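Shop week at robot club

Our Sunday club at Dundadham has reached the bit I'd been looking forward to all winter, which is the pretend shop! Chak-lun Mok chose the shopping list, and the first thing on it was a Coke. 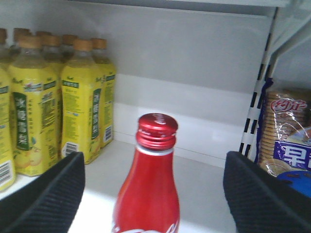 Lining up on the red bottle, pear drinks next door.

We've got until June before the Navstead contest, where each team gets six minutes to fill a basket (I still think that's mean). 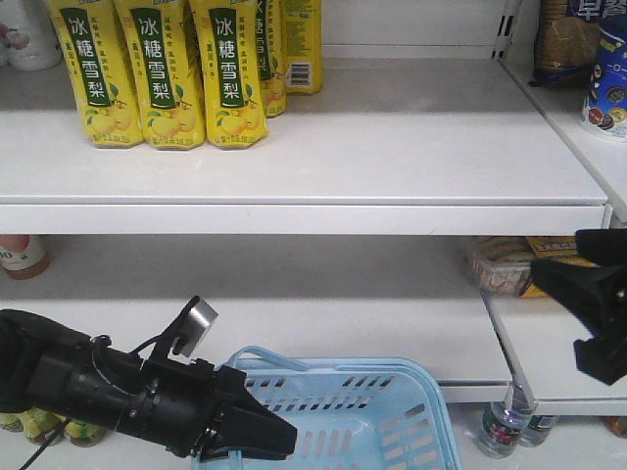 Anyway, the youngsters have split into two groups, one for reaching and one for letting go, and they argue happily over whose job is harder.

What the reachers are working on

Slower approaches, mostly, and staying clear of the shelf lip.

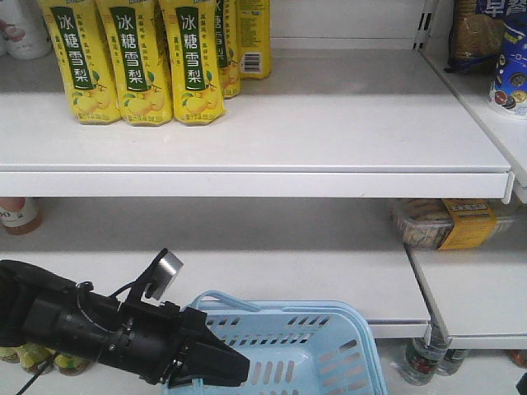 What the droppers are working on

Getting round that basket handle, bless them. 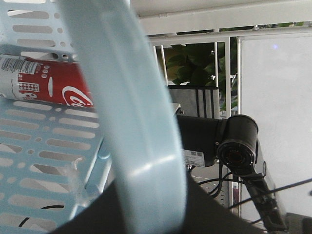

Next time

Bring a snack, and your notebooks please!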